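Visitor FAQ: Open Afternoon at the Trarnness Robot Workshop

What is the open afternoon?

Twice a year, in January and again in early summer, the workshop at Trarnness lets the public in to watch the robot arms at work. It started as a day for the families of people who worked here. Now anyone can sign up. Last time we had 1,228 visitors across the whole program, counting school groups.

Where do I go when I arrive?

Use the Postham Road entrance and follow the signs to the front desk. You'll get a visitor sticker and a group color. Groups leave the desk every twenty minutes starting at 1 p.m. If you miss your group, you can join the next one as long as there's room.

Do I have to pay?

No. The visit is free, and so is parking in the lower lot. The coffee stand takes cards only.

What will I see at the tabletop station?

Small, everyday handling jobs. The arm works at a marble tabletop set with ordinary things such as a toolbox and cloth drawstring bags. Cloth is harder for a robot than a box, which keeps its shape while a bag folds and sags differently each time. Tanko Nnaji runs this station and will take questions between tries.

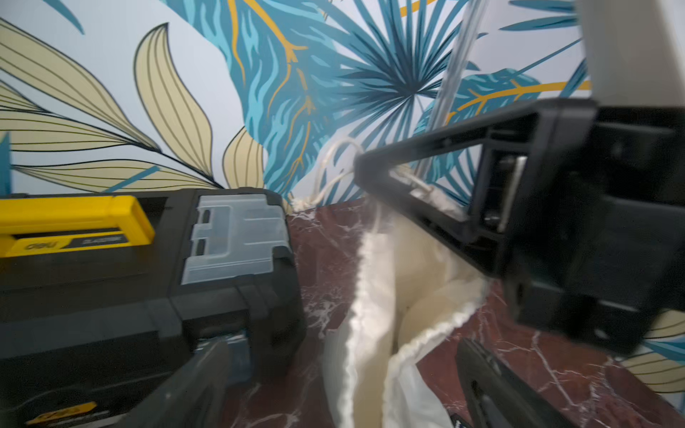
Will the robot always get it right?

No, and we don't edit out the misses. Expect some dropped items and some long pauses. If a try fails, the table is set up again and the arm has another go. A full turn at the station lasts about as long as it takes to ask a few questions, so you should get to watch more than one.

Can I touch the robot or try it myself?

Not at the tabletop station. Please stay behind the floor line while the arm is on, even when it isn't moving. Visitors aged 12 and up can drive a smaller arm in the Khoury Room. Sign up on the sheet by the door. Each person gets five minutes.

Is the robot being controlled by a person?

It depends on the session. In some, an operator guides the arm. In others it runs by itself and the operator only steps in to stop it. The card at the front of the station says which kind you're watching. Karim Nasrallah gives a short talk on the difference at 2 p.m. and repeats it at 4 p.m.

Why use bags and hand tools?

They are things people have at home or at work, and they give the arm a good mix of shapes. A toolbox has hard edges and a handle. A drawstring bag has a soft opening that can fall shut. Pliers are thin and lie nearly flat on the table, and a probe with a cable on it can snag on whatever is next to it.
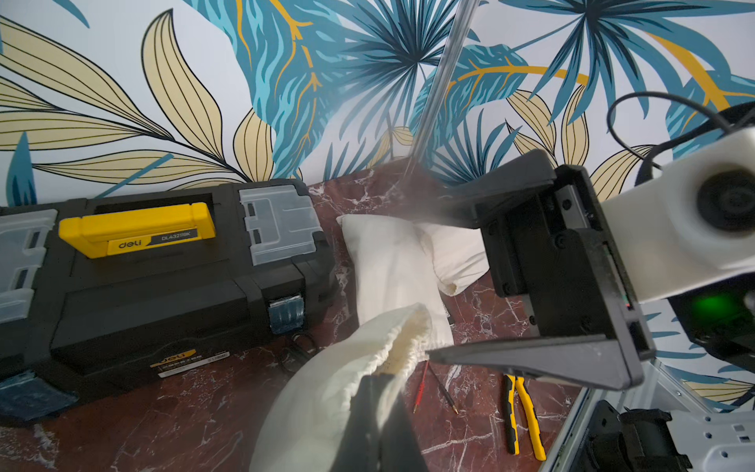
Visitors often ask whether we pick easy items for the open afternoon. We use the same kinds of things we use the rest of the year. If you'd like to suggest an item for next time, there is a box for slips at the front desk. Two of last year's suggestions made it into regular use, a soap dish and a padded envelope.

Can I take pictures and video?

Yes, everywhere except the Bollness lab on the upper floor. Please turn off your flash near the stations.

Is it suitable for young children?

Children are welcome with an adult. The arms aren't loud, but the compressor in the hallway can be. Strollers fit through all the doors on the ground floor. There is an elevator to the talks.

Can I bring a school group?

Yes. Write to Hala Saab at the front desk at least three weeks ahead with the age of the group and the number of adults coming. Groups larger than 30 are split in half.

How many places are there?

We can take 2,000 people over the program. Sign-up opens a month before. If you can't come, please cancel so that your place goes to someone on the waiting list.

Who do I contact with other questions?

Ruba Masri handles general visitor questions, including access needs. Leave a message at the front desk or use the contact form, and expect a reply within two working days.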